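Ticket 600: Wipes leave orange plush damp
Opened by: Tatu Mugo
Status: Pending, like most things in July

Tatu: Prop needs a wipe-down before the Mudis shelf goes up. Wet wipes make the fuzz clump. Please advise.

Lilian Obura: Dry tissue, light pressure, no scrubbing.

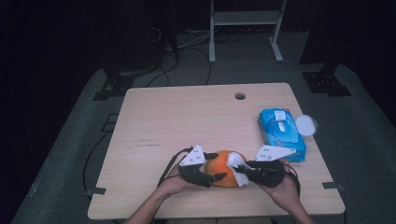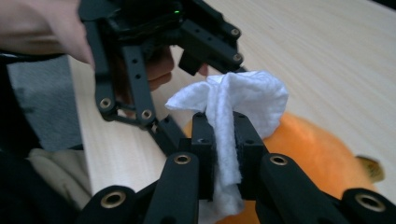
Orange item and white tissue, both views.

Tatu: Tissue sheds. Prop now has dandruff.

Lilian: Lint roller, room 13. Leaving this open.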